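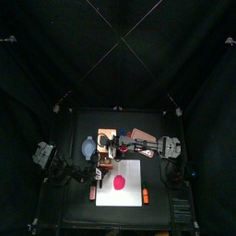

Why do so many online biographies of minor celebrities say the same things?
Most of them are copied from one another, and the first one was often a guess.

Chapter 3
Who Says So? Reading the Celebrity Profile

Type the name of a singer or a streamer into a search box and you will get a page with a birthday, a height, a star sign and a net worth. The page looks sure of itself. It seldom tells you where any of it came from.

Take the case of Mojtaba Arabzadeh, a comedian with a modest following on the video site Flado. By June, a profile site called Fuko gave his net worth as $2,000 a month, which is not a net worth at all. A second site, Brirnen, used the same figure and the same odd wording, and added a wife. Arabzadeh was single. When a student paper asked him about it, he said he had never heard from either site.

Was the wife a mistake or filler? We can't tell, and that is the trouble. A mistake can be traced and fixed. Filler has no source to go back to.

Publishers like these say that readers want quick facts, and that errors get fixed when someone complains. Perhaps. The Ghasemi survey, which we will use throughout this chapter, looked at 839 profiles and found up to 20 errors in a single page. Few had been corrected. I would be careful with that survey too – its authors picked the profiles themselves, and they don't say how.

Notice also what these pages do when they know nothing. They write that a star "has kept his love life private" or "has not revealed her weight." Such lines make silence sound like a choice. Most people have not revealed their weight because no one asked.

In this chapter you will learn to sort the claims in a profile by where they could have come from: a public record, an interview, a post by the person, or thin air. You will also follow one claim backward from page to page until the trail stops.

Before you read on, pick a public figure you know fairly well and find two profiles of that person. Underline every claim that appears in both. Keep the pages for Exercise 3.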